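Against the sealed benchtop

Kitchen benchtops are sold on colour and priced on thickness. Neither figure tells the buyer much about how the surface will behave over ten years of lemons, hot trays and descaler. The number that matters is porosity, and it is usually found on the third page of a data sheet, if there is a data sheet.

I have been through the published sheets for four engineered and natural products on the local market, and through the care guides that come with them. My view is that factory sealing has made the trade lazy. A penetrating sealer slows the uptake of oil and water. It does nothing about acid, as acid attacks the calcite itself. An etched patch on a polished marble bench is a change in the stone, and no amount of resealing will bring the gloss back. Rehoning will, at a cost the showroom rarely mentions.

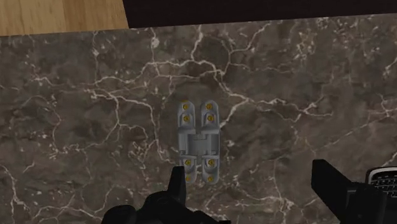

Does a sealed marble bench still need trivets and chopping boards?
It needs both, plus a cloth kept within reach, as the sealer protects against staining only and has no effect on etching, scratching or thermal shock.

The Cever care guide says as much, in small type, under a heading about warranty. The Entili guide is better. It separates staining from etching in its opening paragraph and gives the grit sequence for a hand repair, ending at 3000. I would like to see every supplier do this. A homeowner who can use a spirit level can rehone a patch the size of a saucer, provided the starting grit is not too coarse. I begin at 400 and would not go lower on a polished finish.

The second complaint is about finish. Polished stone is the default in nearly every display kitchen, and it is the least forgiving choice available. A honed surface has a lower sheen to begin with, so an etch mark has less gloss to remove and shows less from a standing position. It does hold grease a little more readily – a fair objection, and one that a weekly wash with neutral detergent mostly answers. On dark stone the objection is stronger and I would accept a leathered finish as the compromise.

Usman Janjua, who templated my own bench, disagrees with me here. His position is that clients choose with their eyes, that polished slabs show the veining at full contrast, and that a fabricator who argues with the client loses the job. I accept the commercial logic. It does not alter the chemistry.

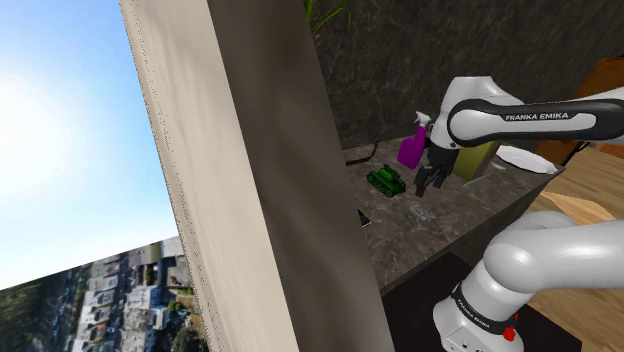
There is also the matter of price. The last two quotes I obtained differed by $969 for the same slab, the same cutouts and the same edge profile. The dearer one, from Steratach, included a sealer with a fifteen year guarantee. Read closely, the guarantee covers oil and water stains, excludes acids, and lapses if the owner uses any cleaner outside the approved list. The approved list has one cleaner on it. I priced a litre of ordinary impregnating sealer and two hours of my own labour against that premium and could not make the sums favour the guarantee.

What I would ask of the industry is modest. Print the absorption figure beside the price. State the mineral, so that a buyer can tell a calcite marble from a quartzite sold under a similar name. Offer a honed offcut with every polished sample – and let people take both home for a fortnight with half a lemon. Stunota already lends samples on request, though only in the polished finish.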